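Quel âge pour une première cuisine en bois ?

mirta_g
Janvier 2024
Bonjour à tous ! Ma fille aura deux ans en novembre et je regarde déjà les cuisines pour jouer. Trop tôt ou pas ?

Gervasio60
Fonce ! Mon fils a eu la sienne à 20 mois et il y passe ses matinées - soupe de boutons, purée de chaussettes, tout le menu ! Prends surtout de vraies petites casseroles en inox. 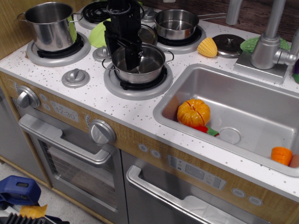
Plan blanc moucheté, quatre feux, et les casseroles en inox

amancay.m
Pas d'accord pour l'inox, quel boucan sur le carrelage ! Chez nous c'est dînette en tissu et la sieste des voisins est sauve.

Gervasio60
Ah mais le bruit fait partie du plaisir !! Un tapis dessous et on n'en parle plus.

shahnaz_T
Deux ans, c'est parfait. Vérifie la hauteur du plan : 60 cm chez Edham, on a dû mettre un marchepied la première année.

mirta_g
Merci, je suis conquise ! Et d'occasion, ça se trouve ?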